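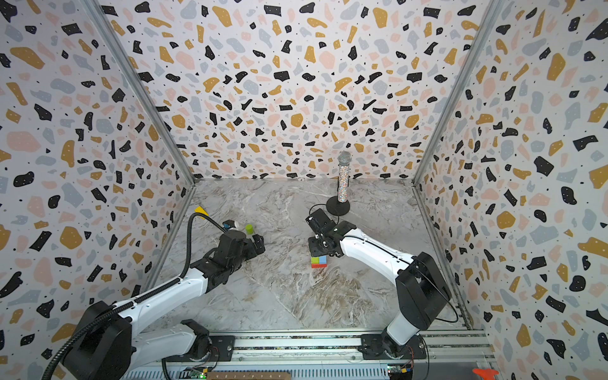
Both arms in the terrazzo booth, with the glitter mic standing in as clutter.

So, the wallpaper. A few of you asked why I went and covered the walls in the loudest pattern I could find, and the answer is that Frauke Ruppert dared me to. Well, sort of. She read my last post, the one where I bragged about our two-arm policy (we call it Zula), and wrote back that it had probably just memorized my plain white walls. Rude! Also a very fair question.

I spent most of May finding out. The plan was simple enough: record 344 demos by teleoperation, train one version on plain walls only and a second on a mix of walls and floors, then run both in a booth neither of them had ever met. The terrazzo and the marble floor were saved for testing. So were the odd props, like the sparkly microphone, which I love and will not be taking questions about.

Each version got 60 tries at the same job, with the right arm going down for the little multicolored block and bringing it over to the left one. The plain-wall version managed it 7 times. Seven! I'd been showing that thing off to people. The mixed version got it on a bit more than half its tries, so it's no miracle either, but I did a small dance in the hallway.

What I didn't expect was how the plain one failed. I figured it would miss the block by a little. Mostly it hovered, drifted toward one of the walls and closed on air (those black flecks, maybe? I have no proof). Florian Huet thinks the wrist cameras are to blame, because up close they see almost nothing but floor, and the floor changed too. He wants me to swap the walls and keep the old floor, then do it the other way around. That's 2 more rounds of testing and he's right, ugh.

Ghada Najjar asked if I could just fake the backgrounds in software and skip the cutting and taping. I tried it for one evening and the edges around the grippers came out a mess, but I haven't given up on it. If you've gotten that to work with two arms crossing in front of each other, please write to me. Floor swap is next, once I've found the roll of plain stuff I put somewhere safe.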